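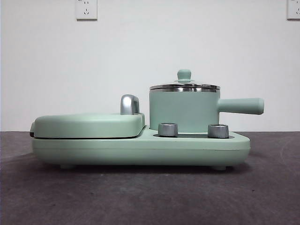 三明治机烤盘涂层起泡,换盘还是重喷?

搜索本版 请输入关键词

分类:厨房小家电 > 维修与保养 > 涂层、密封件

【楼主 prilluter_42】
家里一台薄荷绿的早餐机,三明治那一侧下盘靠铰链的位置起了两个泡,小的像米粒,大的已经破口,露出铝底。机器去年12月买的,平时中火,没用过金属铲。清洗方式是断电后放到温热,湿布擦,偶尔用中性洗洁精。
问题如下:
1. 起泡是基材前处理不良,还是热循环造成的?
2. 单独重喷不粘层是否值得?
3. 破口处露铝,短期继续用有没有问题?

【2楼 砂纸目数】
先看泡底。破口后铝面发亮、没有灰白粉末,多半是喷砂粗糙度不够或除油不净,涂层附着力从一开始就低。有灰白粉末,说明水汽或盐分已经从针孔进到界面,底下在腐蚀。两种情况处理方法不同。

【3楼 Pascal Meinecke】
同意楼上的判断方法,补充一点。铰链侧是油水回流最集中的地方,合盖后蒸汽也从那边出,盐水反复在同一处蒸干,针孔腐蚀优先发生在那里。我拆过几块不同牌子的盘,坏点位置基本一致。
重喷不建议。正规流程是热脱脂或高温烧除旧膜、喷砂、底漆、面漆、烧结,PTFE体系烧结温度接近400℃,薄压铸盘过一遍炉容易变形,装回去和加热管贴合不良,局部过热,新涂层寿命更短。

【4楼 一号车间】
变形的说法不能一概而论。压铸件起泡变形主要看内部气孔,冲压铝板的盘过炉没那么娇气。我在喷涂厂做过,返工盘平面度合格的占多数。另外有溶胶凝胶类的陶瓷涂层,固化温度低得多,用在这种小盘上完全可以。

【5楼 Pascal Meinecke】
陶瓷类固化温度低,这点没错,但不粘性能衰减快,烤带芝士的东西几个月就开始粘。楼主的盘是压铸还是冲压?背面有没有顶针印?

【6楼 楼主】
背面有圆形顶针印,应该是压铸。泡底有一点灰白粉末,指甲能刮下来。

【7楼 砂纸目数】
那就是界面腐蚀。周围看着完好的区域也可能已经剥离,用胶带贴一下再撕,边缘继续掉就不用考虑局部修补了。

【8楼 Gudrun Reuter】
说一下费用。我去年问过Palmont的涂装点,单盘返工报价100元,起订两块,运费另算。同规格的配件盘在Skomgate上卖42元一块。从成本看没有讨论的必要,直接换。
换盘注意三点:量孔距,不要只看外形尺寸;确认盘背的加热管槽深度;温控器的感温头要压紧,回装后空烧一次,看断电温度是否正常。

【9楼 一号车间】
100元两块起,确实不划算。我只是说技术上可行,没说要他去做。

【10楼 麦麸】
露铝能不能用没人回答。个人意见:铝本身接触中性食物问题不大,番茄、酸黄瓜之类的酸性馅料避开。松动的涂层碎片要先清掉。PTFE碎片化学惰性,误食一般直接排出,真正要避免的是空烧过热。

【11楼 Pascal Meinecke】
10楼说的基本对。不过我不会继续用,破口会扩大,碎片粘在面包上,看不出来。

【12楼 楼主】
胶带试过了,撕下来一条,宽度超过原来的泡。已经下单配件盘,孔距量了两遍。旧盘准备切开看一下截面,有结果再发。

【13楼 Gudrun Reuter】
切之前先用环氧树脂封住边缘,否则锯的时候涂层会崩,看不出原始界面。

读者评论(4)

Reuter厨具爱好者:我的也是铰链侧先坏,用了17个月。现在每次用完开盖放凉再擦,第二块盘目前正常。

路过:配件盘的涂层厚度有人测过吗?手感比原装薄。

砂纸目数 回复 路过:涡流测厚仪测过一块,膜厚和原装差得不多。手感说明不了厚度,面漆的光泽影响更大。

不吃芝士:4楼说的陶瓷涂层我用过,煎蛋可以,烤三明治不行,边角必粘。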